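3.2 Os panos, a mesa e a porta: onde se guarda o que ainda se vai usar

Quem estuda a arrumação doméstica acaba, mais cedo ou mais tarde, por se deter nos panos. Começámos este trabalho convencidos de que a parte interessante estaria nos armários, nas gavetas, nas caixas com etiqueta, e foi com alguma surpresa (e, confessamos, com bastante gosto) que vimos as conversas com os moradores voltarem sempre às toalhas, aos panos de pó, ao paninho que fica em cima da mesa à espera de destino. Dos 1.493 registos de objetos fora do lugar recolhidos no projeto Plomell, 434 dizem respeito a têxteis pequenos ou médios, e foi a eles que resolvemos dedicar esta secção.

Chamamos aqui «repouso intermédio» ao tempo que um pano passa entre dois usos sem ser guardado nem posto a lavar. A expressão é de Innes Gillies, que a usou numa reunião de trabalho em novembro, e ficou. O repouso intermédio tem os seus lugares preferidos: as costas das cadeiras, os puxadores, a beira do lava-loiça e, muito à frente de todos os outros, o tampo da mesa mais próxima. A Figura 1 dá uma boa ideia de como isto se apresenta numa divisão clara, com janela grande para a encosta e uma mesa de madeira que fica no caminho da porta. 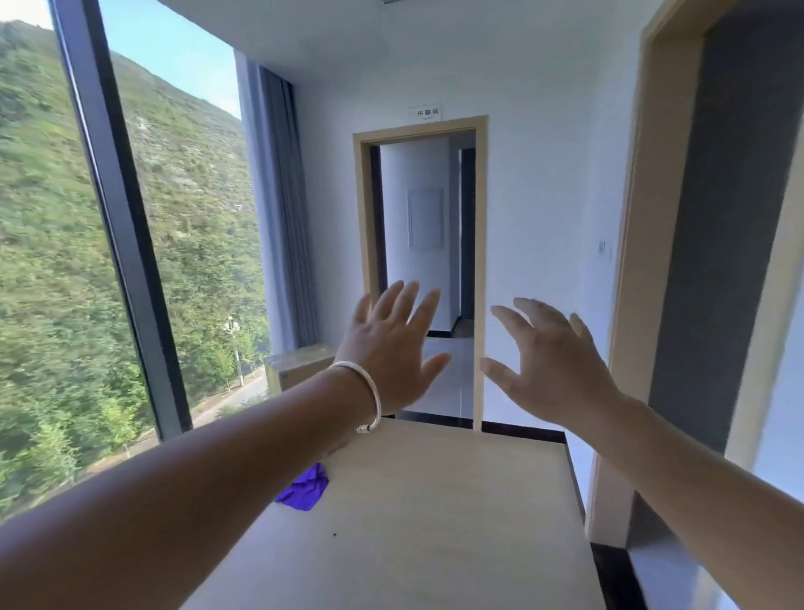
Tempo de leitura desta secção: 4 minutos

O pano roxo, amarrotado junto à borda esquerda do tampo, é o tipo de objeto que os nossos participantes quase nunca mencionavam quando lhes pedíamos que enumerassem o que estava por arrumar. Viam os livros, viam a loiça, viam os sapatos. O pano, não. Uma participante explicou-nos, com muita paciência, que um pano em cima da mesa «está a trabalhar», mesmo quando ninguém lhe toca durante uma tarde inteira, e que só passaria a estar desarrumado se caísse ao chão. Gostámos tanto da resposta que a incluímos no guião das entrevistas seguintes, como pergunta, e a maioria das pessoas concordou com ela sem hesitar.

Há, porém, diferenças entre os panos. Os mais pequenos circulam muito e pousam em qualquer lado. As toalhas grandes comportam-se de outra maneira: pesam, ocupam espaço, e dobradas à pressa sobre uma mesa voltam a desdobrar-se sozinhas. Para elas, o repouso intermédio pede quase sempre um ponto de suspensão, e é aí que entram as portas. Nas 29 casas que acompanhámos, a face da porta revelou-se uma superfície bastante mais disputada do que prevíamos – recebe casacos, sacos, cintos, aventais, e recebe toalhas sempre que alguém se dá ao trabalho de lá pôr ganchos.

Os ganchos adesivos merecem uma palavra à parte. Não exigem furos, o que conta muito para quem arrenda, e permitem ensaiar alturas e distâncias antes de se assentar numa solução. Nas entrevistas, ouvimos falar deles com um carinho que não esperávamos encontrar a propósito de ferragens. Houve quem os tivesse mudado de sítio três vezes até acertar com a altura dos filhos, e houve quem reservasse a cada membro da família um gancho certo, pela cor do pano. Quando se colocam em fila, formam uma espécie de pauta: os primeiros lugares enchem-se depressa, e os do fim ficam muitas vezes livres durante semanas. A Figura 2 ilustra bem esta ocupação desigual, com os panos juntos numa ponta da fila e os restantes ganchos ainda por usar.
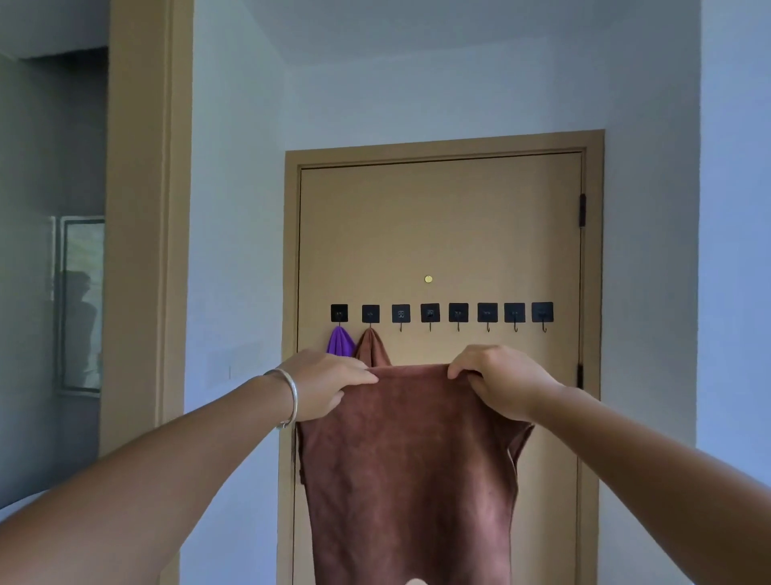 Figura 2. Toalha castanha segura diante da porta; na fila de oito ganchos adesivos, os dois da esquerda têm panos pendurados.

A largura da toalha levanta uma questão prática de que os moradores falavam muito. Pendurada por um só ponto, faz bico e cai em pregas fundas; presa por dois ganchos afastados, fica mais aberta, mas toma o lugar de outras peças. A escolha parece depender menos do tamanho da toalha do que do número de pessoas que partilham a porta. Em casas de um só morador, a toalha espraia-se à vontade; em casas cheias, vai toda para um gancho e está o assunto resolvido. Nas sessões de arrumação, a que demos 90 minutos cada uma, esta decisão era das poucas que os participantes gostavam de comentar em voz alta, por vezes mudando de ideias com a toalha já nas mãos.

Convém ainda dizer alguma coisa sobre a distância entre a mesa e a porta. Quando as duas ficam na mesma divisão, ou quase, o percurso é tão curto que o pano raramente chega a ser considerado perdido, e os moradores tendem a adiar o gesto de o pendurar. Quando é preciso atravessar um corredor, adiam-no também, mas levam vários panos de uma vez. Voltaremos a estes dois ritmos na secção 3.3, a propósito dos cestos.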